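Open day at the Skanonitz hall: frequently asked questions
Last updated 2024-06-06

Do I have to register?
Yes, please. We take groups of up to 15 persons, and each group stays in the hall for 30 minutes. The form is on the Tuneo page, under Visits. If the form says "full", you can write your name on the waiting list.

How do I find you?
Take the second gate of the Dvořáček yard, not the main one. From the tram stop it is 20 minutes on foot, a little uphill. The car park is small and we keep it for visitors who cannot walk far.

What will be shown?
The Trosero station with its robot hand. It works at normal speed, and a colleague explains each step in Czech and in English. There is no film and no stage.

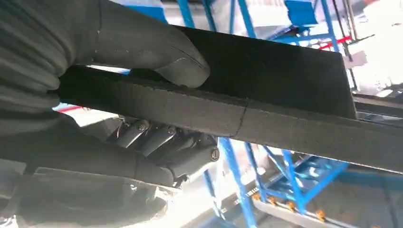
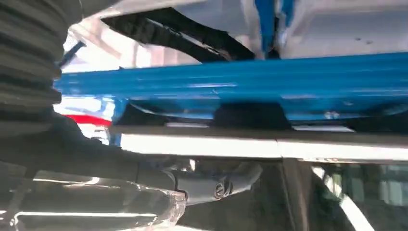 May I touch the robot?
During the work, no. A yellow line is painted on the floor and we ask everybody, also the adults, to stay behind it. After the last run we switch the station off and you may come closer. Most visitors ask first about the hand, which wears a dark grey glove over the thumb and the palm, while the finger joints under the strip it holds are bare metal. Please do not pull at the glove or put your own fingers between the joints, even when the power is off.

Is it suitable for children?
From eight years, together with an adult. The hall is loud when the compressor starts, and we lend ear protection in small sizes too.

Can I take photographs?
Yes, for your private use. We ask you not to use flash. Tripods must stay in the cloakroom.

What does it cost?
The entrance is free. A school which wants the hall only for its own class pays 100 euros, and this includes the workshop after the visit.

I cannot come this time. Will there be another open day?
The next one is planned for October. We will put the exact date on this page when the hall is confirmed.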